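Category: Workshop notebook / Surfaces and cleaning

Oct 28, 2020 | Kazuhiro Ogura

Round tables, lounge side. Continuing the wipe-down comparison from the Nuttall entry. Purpose is unchanged: settle on one cloth and one spray routine for the gray tops, so that the streaks stop coming back under the ceiling lights.

Setup. One table, one bottle, one check-pattern cloth. Cloth taken from the Wundeck batch, washed 16 times before today. Bottle filled with tap water only. The product label is still on it, so Zerrin has asked for a second label reading WATER before it goes back on the shelf. Agreed, to be done.

Procedure as written:
Fold cloth to a quarter. Two sprays on the far half, two on the near half. Wipe in straight passes from the far edge toward the body, turn the cloth to a clean face, repeat across. Leave the cloth open on the table between runs. Do not hang it on a chair back; the wood marks.

Deviations. Folding was dropped after the first run. A folded cloth gives an even edge but does not follow the rim of a round top, and the last strip before the rim stays wet. Bunched cloth does better at the rim and worse in the middle. Suggest folded for the center, bunched for the rim, same cloth. Zerrin would prefer a larger cloth and a single method. Not resolved.
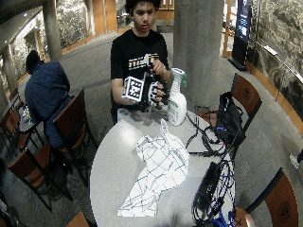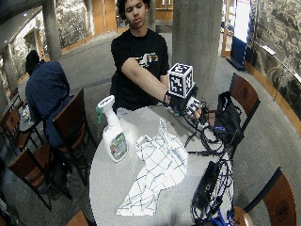
Round table with spray bottle and check cloth; power supply, cables and black bag on the right side, both views.

Usable area. The power supply and its cables take up the right side of the top, and the wiping passes have to stop short of them. Spray is kept to the left of the cloth for the same reason. For the next session, move the supply to a chair seat or a low stool and bring the cables up over one edge only. The bag can stay on its chair.

Streaks. Judged by eye from a seated position, then again standing. Seated, the top looked even after every run. Standing, a faint arc remained on the near half in 2 runs, both with the cloth folded. No arc with the bunched cloth. This is a small number of runs and I would not change the instructions on it alone.

Time. Longest full wipe 79 seconds, including turning the cloth. The January sheet allows nearly twice that, so there is room for a dry pass at the end if we want one. I would add it. Zerrin thinks the dry pass only moves lint around, and with the older Unow cloths she was right.

Chairs. Backs not wiped today. The pressed emblem collects dust along its outer ring and needs a soft brush. Separate entry.

To do:
- second label on bottle
- larger cloth, same weave, ask Nitness for a sample
- supply off the tabletop before the next run
- repeat folded/bunched on one of the other small tables, same light
- correct "rinse" to "wring" in step 4 of the January sheet (Z. Ertürk)

Contact the workshop desk | © Workshop Notebook | Back to top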